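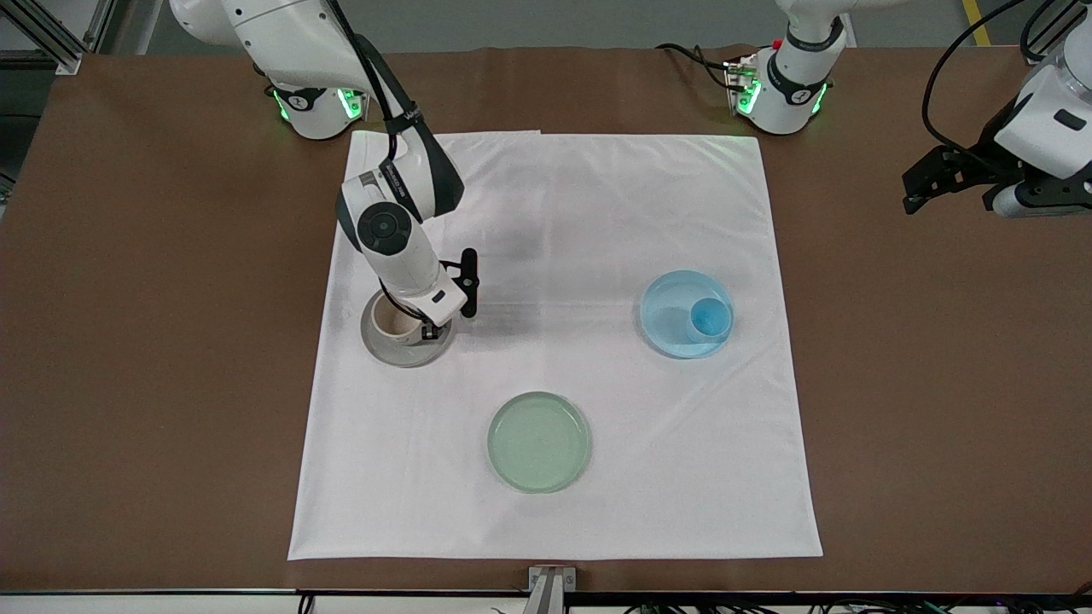
Lenni Saarinen
Posted August 20, 2024

Right, so it has finally come to us. I've been on the crockery side at Tirkmont in Dridetbridge for longer than I'd like to admit (hire stock, we pack cups and saucers and bowls for weddings, conferences, the odd funeral) and there are now two white arms on a table at the end of our room, practising on a cloth with some of our plates and cups. Green lights on the joints and everything. It's picking up a cream cup by the rim there, saucer underneath.

What I wanted to ask is how it went for the rest of you once these things got past the practising stage. We've been told no jobs go before October, and after that it's "we'll see how the work shapes up". Our packing team is small and most of us have done nothing else for years. My manager says we'll be moved on to checking and repairs, which sounds lovely until you remember that two of us do the repairs already and they're not rushed off their feet.

I'll admit I quite like watching it though! Much more than I thought I would.

brutitov
We had arms put in on cutlery two years ago. Nobody was sacked, I'll say that for them. But the people who left weren't replaced, and the job that's left is a different job. You used to have a natter while you sorted. Now it's one person on their own with a screen, clearing stoppages and filling the trays. I got 50p an hour more for it and I'd give it back for the company.

saucerful
Can't agree with that, brutitov. My wrists were shot after years of stacking and I'd have had to pack it in. Looking after the machine is the only reason I'm still in work. It's boring some days, yes, but so was wrapping saucers in paper. Lenni, put your name down for the training early, before they start picking people.

brutitov
Glad about your wrists, I mean it. But you got training. We got 90 minutes and a laminated sheet.

Lenni Saarinen
Thanks both. No word on training at all yet, so I'll be asking about that in the morning. The part that bothers me is the feel of it. When you pick a cup up you know if there's a hairline in it, you can hear it when you set it down – and I don't know where that goes if I'm stood at the other end just loading. They're trying it with bowls as well, a white one, with the small blue cup and the green dish out on the same cloth.

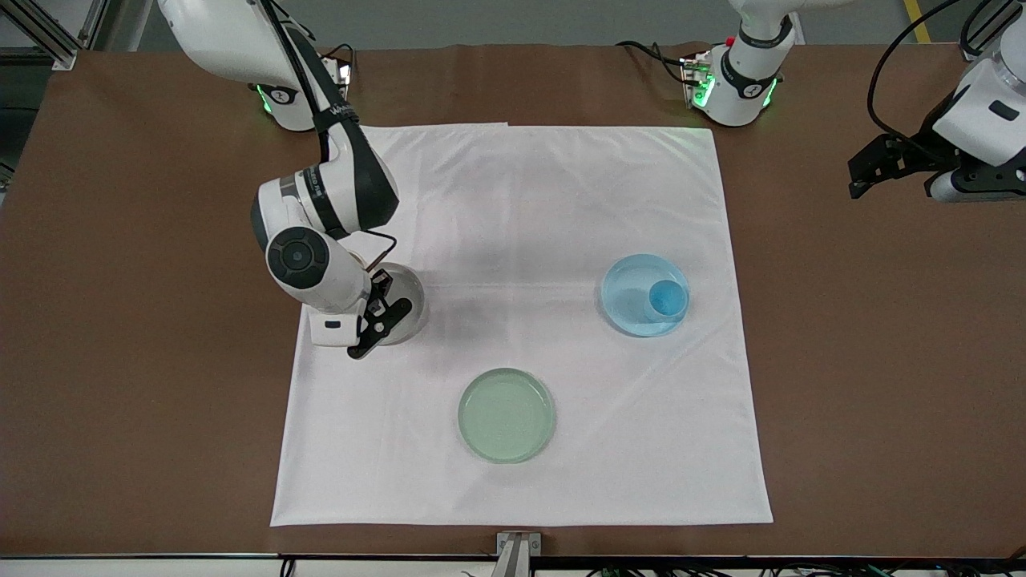
Carvalho
Ask who does the checking and when. At our place it was left until the very end of the line, so chipped stuff went through all the packing and then had to be unpacked again. Took them 3 months to move the checker to the front, and it was the packers who'd been saying so from day one. Get it in writing that your lot are in the room when the layout is decided. Once the fencing's bolted down they won't shift it.

saucerful
Yes to that. And ask about breakages, who gets the blame. We had a daft few weeks where anything broken by the arm went down against whoever was on shift.

brutitov
Still happens here.

Lenni Saarinen
Oh that's a good one, hadn't crossed my mind. We lose a bonus over breakages so it matters a fair bit.

I've started a list – training, checking, breakages, and whether the repairs job is a proper full-time one or just something they say. There's a few of us going in together so it isn't only me moaning. One of the younger lads is dead keen and wants to run the thing, and fair play to him, I'd rather it was him than somebody from outside.

Carvalho
Let him, and make sure he's paid for it. What's the shift pattern going to be? Ours went to nights within a year. The arms don't mind nights but someone still has to be there to fill the trays.

Lenni Saarinen
Nights?? Nothing's been said about nights. Adding it to the list.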